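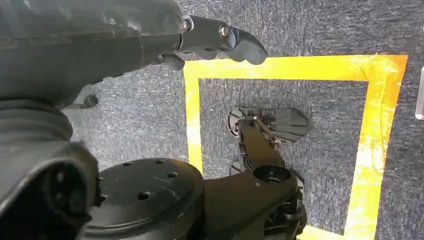
A gripper over a yellow tape square on gray carpet.

Hiebert Asset Management Names Doucette Co-Head of Portfolio Management

EDENPORT – Hiebert Asset Management has named Kirsten Doucette co-head of portfolio management, effective in March. She will share the position with Svetozár Bednárik, who has led the firm's stock selection work since the retirement of its founding partner.

Ms. Doucette joins the firm from Plullmont Capital, where she was senior portfolio manager for the small and mid-sized company strategy. She began her career as a research analyst covering regional banks and later moved to industrial and transportation companies. She holds a degree in economics and is a chartered financial analyst.

In her new position, Ms. Doucette will be responsible for the Hiebert Select Growth and Hiebert Balanced Income portfolios. Mr. Bednárik will continue to manage the Core Equity portfolio and will remain chair of the investment policy group. Both will report to Colleen Leclerc, president of the firm.

"Kirsten has managed money through rising and falling markets and has kept to a clear process in both," Ms. Leclerc said in a statement to clients. "Her experience with smaller companies fills a need that our clients have raised with us for several years."

The appointment follows a review of the way the firm divides its investment duties. Under the previous arrangement, a single manager approved all purchases and sales across the firm's accounts. Each portfolio will now have a named lead, and any new holding above a set share of a portfolio will require the approval of both co-heads. The firm said the limits themselves have not changed and are described in the client agreement.

Hiebert serves some 1,000 households, along with a small number of foundations and pension accounts. The firm said that account numbers, custodians and advisory fees will stay the same and that clients do not need to take any action. Clients whose accounts are moving to Ms. Doucette's supervision will receive a letter giving the name of their service contact. An updated disclosure brochure will be mailed with the next quarterly statement.

The firm also announced two changes in its research department. Radwa Ait Brahim has been promoted to director of research. Ms. Ait Brahim joined Hiebert nine years ago as an associate and most recently covered health care and consumer companies. She will oversee the analyst group and will edit the firm's monthly market letter, a duty previously held by Mr. Bednárik.

Marlene Arsenault, formerly a senior analyst, will become manager of trading and risk reporting. Her office will prepare the weekly exposure reports used by the co-heads and will handle the transition of accounts to Gramano, the portfolio accounting system the firm selected last year. Account statements will keep their present layout until the transition is complete. Clients who use online access will be given new sign-in instructions before the older system is closed.

Mr. Bednárik said the market letter would continue to carry his commentary on general market conditions, though on a less frequent schedule. "I look forward to giving more of my time to company research, and in particular to meetings with management," he said. Ms. Doucette's first contribution to the letter will address earnings expectations for smaller companies and the effect of borrowing costs on their plans for expansion.

A conference call for clients will be held at 2 p.m. Eastern time on the day the appointment takes effect. Ms. Leclerc will open the call, and both co-heads will take questions submitted in advance. Dial-in details will be included in the client letter – clients who do not receive one may request the details from the Edenport office. A recording will be placed in the client library after the call.

Hiebert Asset Management is an independent investment adviser based in Edenport. The firm manages separate accounts for individuals, families and institutions. Past performance does not guarantee future results, and all investments carry the risk of loss.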